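To: small-practice list
Date: 11/13/24
Subject: Re: Disaster loan rejected, "unverifiable business activity"

> I run a two-person bookkeeping shop in Huvcombe and applied for the
> county recovery loan after the August flooding. On Friday I got a
> letter saying we were declined for "unverifiable business activity."
> No phone number, no name at the bottom. We have filed every year for
> 12 years. Has anyone gotten one of these turned around, or should I
> give up and put it on a credit card like a normal person?

Please don't put it on a credit card. I got the same letter, same phrase, same missing signature, and mine was reversed in 29 days.

What the phrase means, as far as I could pry out of the Huvcombe lending desk, is that the name on your application didn't match the name on your bank statements. In my case the application said Rutkowska Advisory and the bank had Rutkowska Advisory LLC. Three letters. I've seen clients commit more daring frauds on a parking permit.

What I sent, in one envelope and also through the portal, which appears to be run on alternate afternoons:

- a one-page letter with the application number at the top and the word RECONSIDERATION in capitals
- the state registration showing the full legal name
- the last 2 bank statements, with the name circled
- the first page of the most recent return, nothing more

Do not send the whole return. I did that the first time and it came back marked "too many pages," with 40 given as the limit. The limit isn't in the instructions. I looked, with a ruler.

On the money itself: read the part about allowed uses before you sign. Payroll and rent are fine. Paying down an older loan is not, and neither is paying yourself back for what you already spent on repairs, unless you kept receipts dated after the declaration. The clerk was quite nice about this and also completely immovable.

If your bank is Wemira, ask for the business desk in person. The branch people will tell you they don't handle county loans, and the business desk will tell you they've handled them all along. Jirkotus Credit Union was quicker for a neighbor of mine, but they want you to have been a member for a while first — worth a call anyway.

Our list page has the county forms and my sample letter with the numbers blanked out. 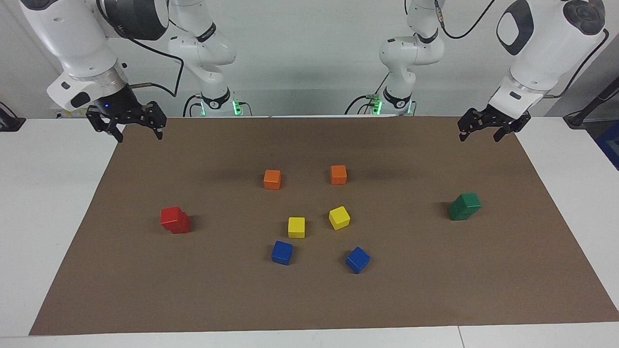
Two robot arms over a paper mat with colored blocks.

The forms are in the second section down, under "Lending." The sample letter is the file with "reconsider" in the name. Change the dates, please. Someone sent in my old one with my dates still on it, and I heard about it from the lending desk.

One more thing on timing. Your letter should give a deadline for asking for a second look, probably on the back in the gray type. Go by the date printed on the letter, even if it reached you days later. If you're close, use the portal first and mail the paper copy after, and keep a screenshot of the confirmation.

Write me off list if you want someone to read the draft before it goes. Mornings are better.

R.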